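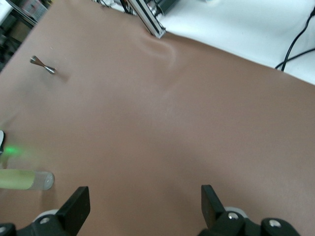 Section 4. Setting Up the Widard Chocolate Tempering Unit

Read this section before you melt the first batch. The unit needs a level counter and 11 inches of clear space on each side for the vents. Clear the counter fully before you lift the unit out of its box. A large brown cloth spread over the work surface, even one with a fold in it, has to come off first, as fabric can block the intake under the base.

1. Set the unit on its four feet and press down on each corner. Turn the feet to stop any rocking.
2. Put the bowl in the well with the spout facing you.
3. Fit the scraper until it clicks.
4. Plug the unit into a grounded outlet. Do not use an extension cord.
5. Press Power. The display shows 32, the factory setting for dark chocolate, in degrees Celsius.
6. Add chopped chocolate up to the fill line. The bowl holds 2000 grams.

Note: Bonbon shells and bark use the same setting. For milk or white chocolate, see the table in Section 5.

Caution: Keep water away from the bowl. A few drops will make the chocolate seize.

If the display shows code 214, the scraper is not seated. Switch off, refit the scraper and start again from step 5.

Spare bowls and scrapers are sold by Ulico.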